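The Patience of the Puppeteer

The person who has spent most of the spring being a robot's arms would like it known that the job title is "demonstration lead." The title was picked from a list. The other choices were worse.

We met on a Thursday at Grundard, which rents the ground floor of a former carpet showroom and fills it with humanoids. The work is easy to describe. A human puts on a headset and a pair of gloves, the robot copies what the human does, and every motion is saved. Do this enough times and a program called Fleneo tries to learn the task by itself. How many times is enough is a sore subject.

"They told me 300 for the basket," the demonstration lead says. "I kept a tally on the wall. At 300 they came back and said the numbers looked very promising and could I do some more."

The tally now stands at 2450, counting every task since the project began. Most of them involve moving one thing a short way. A basket with a piece of fruit in it goes to a white stand. A cup goes to a shelf. A towel goes, in theory, into a square.

"People think you must get good at it, and you do, and that's a problem," the lead says. "Around the second week I got slick. I'd swing in fast and hook the handle with one finger. It looked great. Then they trained on it, and the robot tried to hook everything with one finger, including things that have no handle."

So the lead went back to being dull on purpose. Come in slowly. Stop above the stand. Lower. Let go. Count to two. The gloves give a faint buzz when the fingers meet something, but they don't tell you what a thing weighs, and the first 174 basket runs were thrown out after somebody decided the grip was too nervous.

"I was nervous," the lead says. "You can't feel it. You're holding a basket by looking at it." 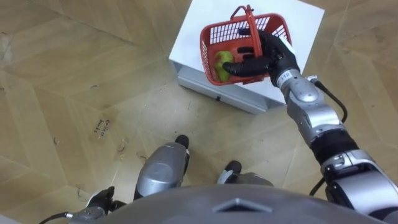 Over at Tunstall, where they prefer to stand next to the robot and push its arm through the motion by hand, the view is that headsets are a fine way to get a stiff neck. Their people say an arm you can grab teaches you more in an afternoon than a week in goggles, and that nobody has ever walked into a door while doing it.

The lead has heard this. "It was one door," comes the answer. "And try pushing ten fingers around by hand. You've got two hands. Do the math."

There is a middle road. Cusico sells a small copy of a robot arm that sits on a desk, and when you bend the little one the big one bends too. Grundard tried it for a month and still uses it for jobs where the fingers don't matter much. The lead liked it fine, apart from the chair.

What about the robot working alone? On the morning of my visit it was due to try the basket with the headset hanging on its hook. The lead made coffee first and took a while over it. I asked if it was strange to watch your own habits come back at you from a machine.

"It pauses before it lets go," the lead says. "That's mine. I do that with groceries. My whole family has mentioned it."

The towel is next. A target of 308 demonstrations has been set, and the lead has already bought a bigger piece of paper for the wall.

Comments (3)

gearloose: We did the push-it-by-hand method for a year. You end up with your own elbow in half the recordings. Pick your poison.

marnie_t: Would have liked to hear whether it got the basket there in the end??

quietbench: The one-finger thing is so real. Ours learned a sneeze.

Recent stories
Why warehouse floors are never as flat as the drawing
A day with the people who name error messages
Gloves, goggles and other things that don't fit
Folding laundry, still unsolved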